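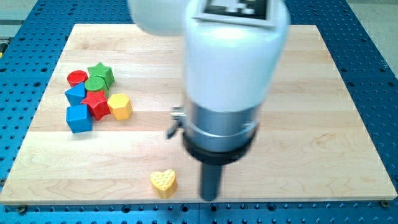 HARKNESS, February

How a robot arm learns from examples

When you were small, someone probably gave you a box of shape blocks to play with. You picked up a star, tried it in a few holes, and after a while you found the one that fit. You were learning by trying things out and by watching other people.

Robots can learn in a similar way, but they need a lot more practice than you did.

At the Vimance lab in Harkness, a white robot arm works over a wooden board. The blocks on the board are the kind that come with a shape-sorting toy. There are stars, cylinders, a blue cube and a yellow heart. The board sits on a blue table full of small holes, and bolts hold it down so it can't slide.

What is an example?

An example is a record of one try at a job. Say the job is "push the heart over to the other blocks." The robot starts in one place, moves its tool to the heart, and pushes. While it moves, a computer saves two kinds of information.

The first kind is what the cameras see. The second kind is how the arm moves: how far each joint turns, and how fast. The computer saves both 10 times every second, so that each picture can be matched with a movement. Put them all together in order and you have one example.

Who moves the robot?

At first, a person does. The person holds a controller and steers the arm, a bit like playing a video game. Most tries take less than 20 seconds. Then the blocks are moved to new spots and the person goes again.

Moving the blocks matters. If the heart was always in the same spot, the robot might learn to go to that spot and push, even with no heart there. When the heart is in a different place each time, the robot has to learn to look for it.

The team collected 640 examples for its first set, which it named Tadus. It took 13 days.

Do mistakes count?

Yes. Sometimes the tool misses a block, or pushes it the wrong way. The team keeps those tries and marks them as misses. A learning program can use them to tell a good push from a bad one - as long as the marks are right. A wrong mark can teach the robot a bad habit.

What happens next?

A computer program goes through all the examples, many times over. It looks at a camera picture and guesses which way the arm should move. Then it checks its guess against what the person did, and changes itself a little so the next guess is closer. This is called training.

After training, the robot gets a turn without anyone steering. The blocks are set out in a way it has not met before, and the team watches to see if it can do the job. If it keeps getting stuck in the same kind of spot, they go back and collect more examples like that one.

Last updated: February

Shares: 20 | Comments: 13

We use cookies to remember your reading settings. Accept | Manage cookies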